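The Gripper Was the Cheap Part

I went into robot shopping the way I once went into kitchen remodeling, with a number in my head and no idea what the number was for. Mine was 4,000 dollars. I run the packing side of Gandow, a small mail-order business that sells toys and craft supplies, and I wanted to find out whether a pair of arms could take over the sorting we do between the shelf and the shipping box. You know, pick the thing up, put it in the right basket, do it again until lunch.

My first quote came back from a reseller called Frei at 2,913 dollars for an arm, and I was thrilled for a whole evening. Then I read page two! No gripper, no mount, no camera, no cable set, and "integration by customer," which is a polite way of saying me, on a Sunday, with a screwdriver.

So I called Liesl Eberhard, who has been helping small shops plan this kind of purchase for years and who laughed at me for longer than I thought was fair. Her advice was to stop looking at arms altogether for a week and write down every object I wanted moved. Not categories, objects. A soft foam block asks one thing of a pair of fingers and a little plastic animal with four thin legs asks something else, and if your list is vague then your quote will be too (and it'll always be vague in the seller's favor).

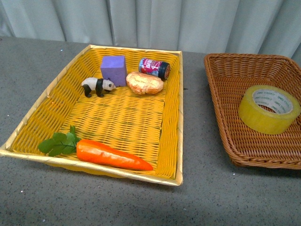
I did my list on the back of a packing slip and it was embarrassing how quickly the awkward things piled up. Cans roll. Anything with leaves or ribbons on it snags. Tape is a strange one, because you can pinch it from the outside or go in through the hole, and those are two different motions that may want two different sets of fingertips. Liesl had me mark each item as easy, fussy or forget it, and told me to budget for the fussy column. The easy column, she said, takes care of itself with whatever comes in the box.

Fingertips, by the way, are where my spreadsheet first went wrong. I'd put them down as part of the gripper, a one-time cost. They're more like printer ink. They rub against baskets and tabletops all day, they get chipped and scuffed, and you'll want spares in a drawer before you need them. I now have a line for them every quarter and I'm much calmer.

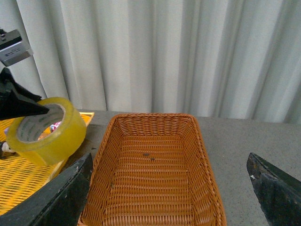
Scuffed fingers on either side of a woven basket, with a second arm's fingertip through a roll of tape.

The next surprise was cameras. I had one in the plan. Edeltraud Stöckli, who does the books at Gandow and doesn't like surprises, asked why every demo we watched seemed to have more than one, and I had to go and find out. A view from up high tells you where the baskets are. A view from down at the wrist tells you what's between the fingers, and the high camera loses that the moment the arm gets in its own way. We went with both kinds. That added 800 dollars, and Edeltraud approved it without a word, so I suspect she'd already read up.

We also got into a real argument over one arm or two. Two arms from Pusness, the other supplier on our list, came to more than I wanted to say out loud. But they'd sell the second one later, on the same controller, and would put that in writing. Ask for this! Frei wouldn't commit to it, and a cheap first arm that can't have a sibling isn't cheap if you're hoping to grow.

Some of what we spent was almost silly. Baskets cost next to nothing and matter a lot: how high the sides are, whether they flare, whether the color is easy to tell from what's in it. A plain curtain behind the table was the best small purchase on the whole sheet, in my opinion, and Liesl swears by them too. She also talked me into a decent table, and she was right, wobbly is expensive.

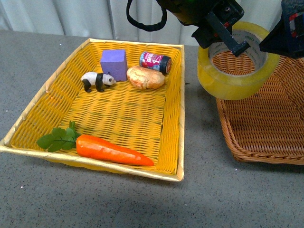 Tape held from the inside, above the brown basket. The toys share the yellow one.

Then there's the money you don't spend in a store. Somebody has to set things out, watch, put them back and write down what went wrong. I'd figured on zero for that, since it was going to be me. Edeltraud made me price my own hours, and the first month came to 1,945 dollars, at a rate I found slightly insulting. It went on the sheet anyway, in a column we named Sarlow after the street our first storeroom was on, where every cost we'd forgotten used to end up.

If you're starting your own list, start it with the things on your shelves. Ask each seller what's missing from the quote, and make them answer by email. Ask what a replacement fingertip costs and how long it takes to ship. And leave yourself a cushion; mine is a fifth of the total, and I've already had my hand in it once, for cables.

We place the order in June. Edeltraud has the final sheet, and she's still asking about the warranty.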